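PACKERS AND SORTERS WANTED - Turkcombe

Ortner need 5 people for block sorting and packing at the Turkcombe unit, start of August, 6 weeks, possibly longer if the Stesby order comes through. Days only. No experience needed, you will be shown everything on the first morning.

Work is mostly at the benches. Small blocks come over in metal bins, you check them for chips and bad edges, sort by size, box up, label, stack on the pallet. Boxes hold 400. Some lifting, the bins are heavier than they look so please say if you have a bad back, we can put you on labels.
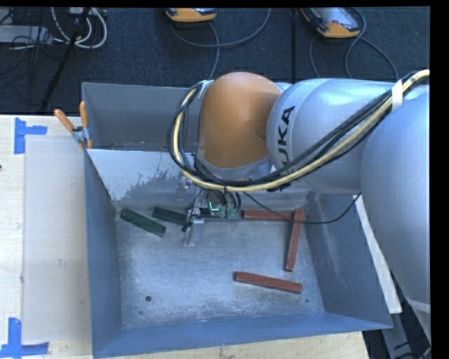
Bins go back empty and wiped out, please, dust in the corners gets into the next batch and then Prosell send the whole lot back. Gloves and aprons supplied. Bring your own shoes - closed toes, flat, no trainers with mesh. Radio is allowed, phones arent.

Pay is £217 a week, paid weekly, half hour lunch not included. Kettle, fridge and a microwave. Parking round the back, or the bus stops at the end of the lane.

Would suit students or anyone wanting a few weeks work before the autumn. Must be 18 or over. Friends welcome to apply togther but you might not get the same bench.

Names to Seraina Widmer at the front office by May 22, 2009, or leave a note with Benedikt Plattner in goods in. Say which weeks you cant do.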